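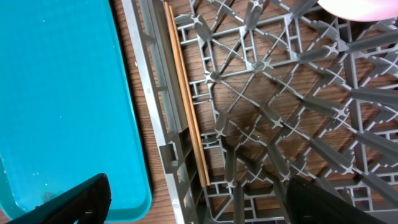
¿Te gusta dejar la cocina recogida? En Ustuvside buscamos participantes para un estudio sobre cómo ordenamos la vajilla en casa: escurridores, bandejas, palillos, cubiertos y todo lo que pasa por el fregadero.

Las sesiones son en nuestra cocina de Bautista y duran 63 minutos. Colocarás piezas en el escurridor, las guardarás a tu manera y luego charlaremos un rato — ¡nos encanta oír las manías de cada cual!

Pedimos ser mayor de edad, fregar a mano al menos 4 veces por semana y poder venir dos tardes. No hace falta experiencia. La compensación es de 436 pesos por sesión, con merienda incluida.

Inscripciones hasta el 11/9/21 en la recepción de Ustuvside. Deja tu nombre, un teléfono y tu horario preferido.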